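11 Dec 2022, dye bench

OK, back on the Mirnthorpe recipe. For anyone reading over my shoulder: this is the indigo vat from the 1832 dyer's book, the one with the madder and bran in it, and I've been promising to give it a fair go since March. It's a warm vat, it smells like a barn, and I love it already.

Made it up last night in the tall steel pot. Water at 40 C, bran in a muslin bag (learned my lesson with the loose bran, it gets into everything), ground madder, soda ash and then the indigo paste, stirred in slowly down the side. Lid on, old blanket around the whole thing, and home to bed. The book just says to keep it "as warm as new milk", so 40 is my guess at a cow.

This morning: coppery skin on top, a bit of blue foam, and the liquid underneath a murky yellow-green. Pretty good for one night! I was expecting to wait three days. pH was a touch low so I added a pinch more soda ash and left it alone for an hour while I wound skeins.

Test pieces today were the Osska linen, the Lunde wool and that scratchy cotton from the Astier order that we all complain about. Total dry weight 182 grams. Everything scoured yesterday, wetted out for an hour, squeezed, then in.

Linen took the color fastest, which surprised me. Two dips and it was a proper mid blue, a little streaky on one end where I let it float up (my fault, clip the weights on next time). Wool was slower but so even, really lovely, and it could go another two dips easily. The Astier cotton is still a sulky gray-blue after four. I think there's some finish left in it - maybe scour it again, hotter and longer, before we blame the vat.

Rub test after the first rinse, white cloth, 62 strokes because I lost my place and kept going. Linen left a fair bit of blue behind. Wool hardly any. Cotton not worth writing up yet.

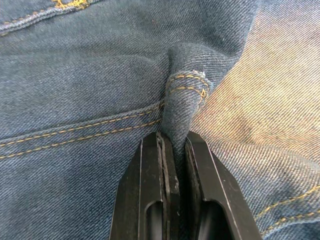 Blue denim. Note the pale flecks along the twill.

I keep coming back to wear. A flat even blue on the bench doesn't say much about how a cloth will look after a few years of knees and elbows, so I want a twill in the next batch, something with a visible rib.

To do: feed the vat tonight (bran only, no more madder), check temp before lights out, rinse the linen again in cold water with a splash of vinegar. And somebody please order gloves, the blue ones have split at both thumbs and so now I have two blue thumbs.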